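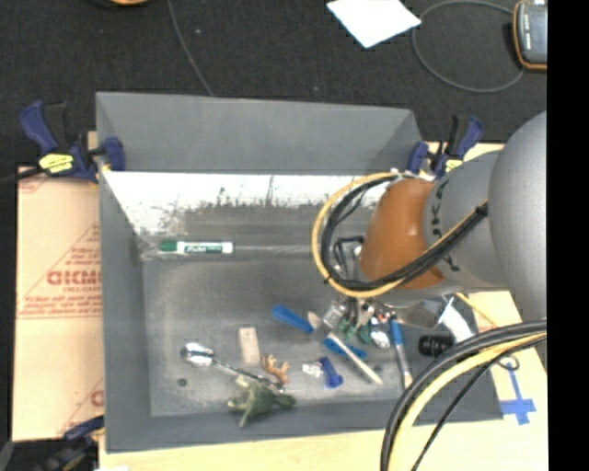

Sat 25 May. Adhesion trial of the Trelley primer on galvanised offcuts, second week of exposure at Trirkside. The panels were taken off the rack at opening and left to come to room temperature before any tape was applied. Surface condition at the start was uneven, and the cleaning step must bear part of the blame. A gray metallic surface that looks sound from a distance may carry pale scrapes and dull blotches, as the floor of the bin does, and the two should be logged separately: scrapes under S, blotches under B. Last month's sheet combined them and cannot be used for comparison.

**Panels**

- Batch 2542, abraded with 400 grit, solvent wipe, one coat.
- Batch 777, solvent wipe only, one coat.

Cross-cut results for 2542 were acceptable on every panel except the one nearest the door, where the coating lifted along two cuts. Batch 777 lifted more widely, mostly at the lower edge. Dry film thickness on both was around 70 microns - within the limits set in March.

Manee Kongkaew has asked that the wipe be changed to the Retuvo cleaner for the next round. Agreed, provided the old solvent is kept on one control panel. The cleaner is to be allowed to flash off fully before coating.

The colour shift on the west-facing panels has not been assessed. The reference card is still with Siriwan and its return has been requested in writing.

**Outstanding**

- Replace the cutter blade; the present one drags.
- Relabel rack positions left to right.
- Enter the humidity readings from the paper log.

Panels returned to the rack at 3:40 p.m., coated side out.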